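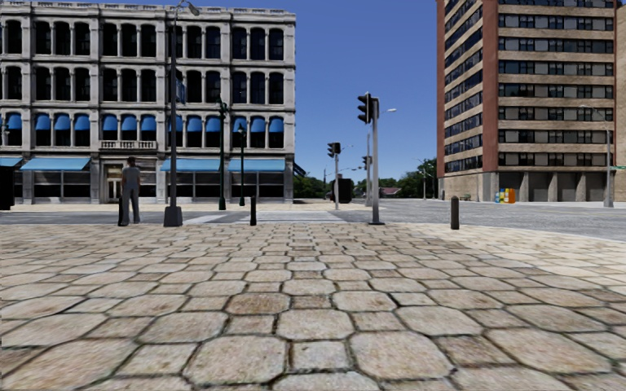

Why can't we tune the wheels on the real robot, a student asked last term. You will, in week two. The Tunda sidewalk unit gets its first setup in the simulated city, where a bad value costs a restart.

Load the Giromby profile and set the camera rate to 19 frames per second. Leave the lidar off for now.
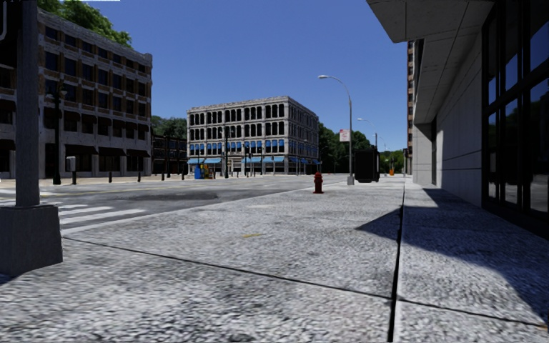
Next, zero the wheel encoders. One wheel turn should read 1,778 ticks. If the left and right counts differ, fix the axle file first - don't touch the gains.

Drive to a curb, stop, and save the log.

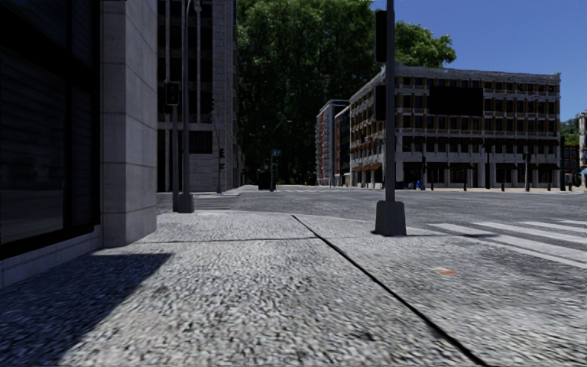 According to Lau, 2,000 ticks is safer. Use that only with the older hubs.

Hand in your log and axle file.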